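Coffee and cold drinks for 40 people with one outlet that keeps tripping?

Posted in: Food and Gatherings > Feeding a Group
Tags: coffee, urn, electrical, hall rental, drinks

Keegan Doolan

Our neighborhood history group meets one Friday a month in the side room at Lulter Hall. We used to get 12 people and I brought two thermoses from home. The December meeting is a joint one with the group across the river, and I have 37 names on the sheet and have been told to plan for 40.

I borrowed a Flonico urn from my sister-in-law. It makes plenty, but when I tested it in the side room with the electric kettle plugged in next to it, the breaker went off. The building manager reset it and said the outlets along that wall are all on one circuit. The other wall has the projector on it and I don't want to touch that.

What I need to know:

Can I run the urn alone and still have hot water for tea? At least 6 people on the list don't drink coffee.

How far ahead can I make the coffee? Doors open at 6 and the talk runs an hour and a half, with drinks before and after.

Is it worth having decaf? Every time I've brought it before I poured most of it down the sink.

Also the room has no fridge. I would like to have some cans of soda and seltzer that aren't room temperature. We have two folding tables, and I'd rather keep one of them for the handouts.

I don't have much of a budget for this, so please don't tell me to hire a caterer.

Sorted by: most helpful

pinehill_marge

Don't run both at once. An urn that size and an electric kettle are each a big load while they heat, and a lot of older circuits can't carry the two together. An extension cord won't help you either if every outlet you can reach is on the same breaker. The way around it is to heat things in turns.

Fill the kettle first, before the urn goes on. Boil it, pour it into an insulated pump pot, boil it again, and keep going until the pot is full. If you rinse the pot with boiling water and dump that out before you fill it, the water stays hot enough for tea a good while longer. Then unplug the kettle and put it away so no helpful person plugs it back in. After that, start the urn.

Your two thermoses will also do for the tea water if you can't borrow a pump pot. Label them. People will assume any thermos has coffee in it.

On timing, check the booklet for the urn if your sister-in-law still has it. Big urns are slow, and they're slower if you fill them with very cold water. I start mine an hour and a quarter before the doors open. Coffee that sits in an urn on the warm setting is fine for the first hour and gets bitter after that. Since you have people drinking before and after the talk, I would brew it all, then move half into thermoses or a second pump pot as soon as it finishes. That half will taste better at the end of the night than what's left in the urn.

Take the basket of grounds out when it's done brewing. Use a towel, it's hot.

For decaf, make a small amount and keep it separate. A jar of instant decaf next to the hot water is enough for a crowd your size, and what you don't use goes back in the cupboard. I buy the Zullari one because the lid closes tight, but any of them will do. If you do brew decaf, use a different color of cup for it. I do yellow for decaf and gray for regular, and I keep one of each at the back of the table so people know what to reach for.
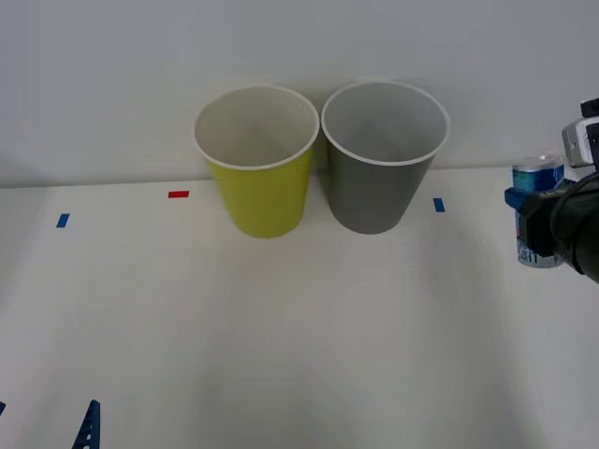
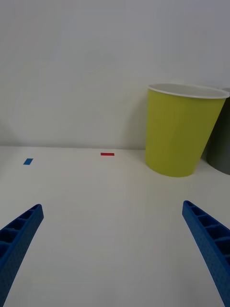

With a colored cup, whoever is doing refills doesn't have to ask each person what they had the first time. It also cuts down on the number of cups, as people tend to hang on to the one they started with. Still, buy more than one per person. Allow two each for an evening that has drinks at both ends, and a sleeve left over will keep until the next meeting.

Cold drinks: chill the cans at home overnight and carry them over in a cooler with ice. Put the cooler on the floor at the end of the drinks table with a towel under it. It will sweat and the towel saves the floor. Leave the lid closed and let people help themselves. You don't need the second table for any of this.

The order of the table matters more than its size. Cups at the end where people walk in, then coffee, then hot water and tea bags, and milk and sugar last. If you can, put the milk and sugar a few feet away, even on a windowsill. That is where the line backs up, with everyone stirring.

Last, tape the urn cord down or run it behind the table against the wall. Someone will catch a foot on it otherwise.

rcb_upstairs

Ask the building manager if there's a kitchen or a janitor's closet with its own outlet. Kitchens are often on a separate circuit. We brew ours in the hallway kitchenette and carry it in.

If you do move coffee like that, carry it in the pump pots. Do not carry a full urn. I've seen it done and it was a mess.

I'd skip the decaf.

tomasz_k

You could just buy the coffee. There's a bakery near me called Falcão that fills those cardboard carriers with the spout, and 4 of them did our whole parents' night. They came with cups and little milks. It cost more than making it but we had no urn to wash. See if a place near you does that, and ask how long it stays hot, because ours was lukewarm by the end.

For soda I'd get seltzer mostly. We always have cola left.

Keegan Doolan

Thank you all. I called the manager and there is a kitchen down the hall, but it's rented out to a dance class until 7, so that's out for the setup. I may be able to wash up in there afterward.

I'm going with the kettle first and then the urn. My neighbor has a pump pot I can use, and I'll put the tea water in that and half the coffee in my two thermoses. I'm getting a jar of instant decaf.

One more thing if anybody is still reading. Is half-and-half all right sitting out for two hours, or should I put it in the cooler too?

pinehill_marge

Put out a small pitcher and keep the carton in the cooler. Refill the pitcher as you go, and throw out whatever is left in it at the end of the night.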